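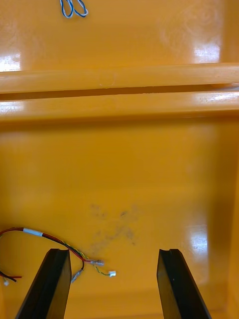 2nd May

Started on the wiring for the Bredidow bench supply again. It has sat on the shelf since January with the front panel off and a note saying "hum, channel 2". The hum is still there on channel 2 and on nothing else.

Took the lid off and checked the earth first. Continuity from the mains inlet to the chassis is fine. The screw by the transformer was only finger tight, so I nipped it up and put a shakeproof washer under it. No change to the hum.

Next the big smoothing capacitor for that channel. Discharged it through the resistor lead in the top drawer (please put it back there, it was in with the crocodile clips). One leg had a dull joint. Reflowed it, switched on, and the hum dropped by half but didn't go. The capacitor itself is probably tired. Marked 1000 microfarad. The meter reads well under that, but I don't trust the meter on big values, so I'll swap it and see. We have none in the right voltage. Added to the Vinddale order.

While the lid was off I redid the output leads. The old ones had gone stiff near the terminals and the insulation cracked when bent. New leads are stranded, crimped at the panel end and soldered at the board. Strip length of 6 mm is too short for these crimps, 8 is right. The blue-handled strippers nick the strands on the smallest setting. Use the Gridum pair until someone sorts out the blades.

Routing: kept the output leads away from the transformer this time and took them along the left side under the fan. Tied in two places. They used to run straight over the top of it, which can't have helped.

Load test afterwards, channel 1 only, 16 ohm resistor across the output at 12 V. Held steady for nearly an hour. The resistor gets too hot to touch, so stand it on the tile. The panel meter reads slightly high against the handheld, same as before. Not adjusting it until both channels are working.

Also looked at the lamp from the Mahama job. Switch is fine, the fault is in the flex where it goes into the base. Cut back past the break and there's enough left to refit without a new length. Needs a cord grip, the old one is split.

To do:

- capacitor for channel 2 when the order comes
- blades for the strippers
- cord grip for the lamp, black if there is one
- portable appliance test on both before they leave the bench

Supply is back on the shelf, lid on with two screws only, channel 2 taped over. Don't use it for anything with audio in it.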